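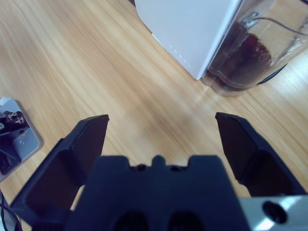 A light oak-colored tabletop, with the grain running diagonally.

News from the Liltomstead Chamber Players
Monday, August 8, 2022

Dear friends of the orchestra,

Our summer pause is almost finished, and we are glad to write to you with the plans for the autumn. The first rehearsal is in the last week of this month, and the parts were sent to all the players on Friday. If you play with us and your envelope did not arrive, please write to the office and we will send a second copy.

The season will have 12 concerts. This is two more than last year, when we had to cancel the visit to Tretville and the small Christmas program. Tretville has kindly invited us again, and we will play there in the old corn exchange, a hall with 557 seats and a very dry sound. The strings will need to work harder there than at home, where the church ceiling helps us a lot. We are planning a longer sound check for this reason, and the bus will leave one hour earlier than it did in the past.

The opening program has the Serenade for Strings by Dvořák, the Simple Symphony by Britten, and a Haydn symphony, No. 49, which our audience asked for in the survey in March. We received 604 answers to this survey, and we have read all of them. Many people wrote that they would like more music for winds. We have heard this wish, and the second concert will be for winds only, with the Mozart Serenade in C minor in the second half. Some of you also asked for film music. We have discussed it for a long time and we will not do it this season, but the question stays open.

We are also continuing our exchange with the chamber choir of Brondbridge. In the spring we prepared the Fauré Requiem together, in the smaller version without violins, and it was for many of us the best evening of the year. This time the choir is coming to us. They need beds for 3 nights, and we are still looking for host families who live not too far from the church. A simple room is enough. The guests will eat lunch and dinner with the orchestra, so you would only give them breakfast. Please tell us if you have a cat or a dog, as a few of the singers have allergies.

A word about the harpsichord. It was made in the Taipe workshop and it has served us well, but the upper manual became very uneven last winter and the tuning did not stay until the end of a concert. The instrument went back to the workshop in June. They are replacing the plectra and one part of the strings, and they have promised to return it before the Baroque evening. If it is late, we will borrow one from the music school, a smaller instrument with only one manual. The program can be played on it without changes.

Season tickets are on sale from next week, at the same price as before. People who had a season ticket last year can keep their seat until the end of the month - after this date the free seats go to the waiting list. Students pay half at all concerts, also in Tretville. Please note that the bookshop does not sell our tickets any more. You can buy them at the church office in the morning, or at the door from one hour before the music begins.

We have two open places in the orchestra, one for viola and one for second bassoon. The audition is short and friendly: one slow movement of your choice, some lines from the orchestra parts, and a little sight-reading. You do not need to be a professional player, but you should be free on Thursday evenings.

With warm greetings, and we hope to see you in the autumn,
The office of the Liltomstead Chamber Players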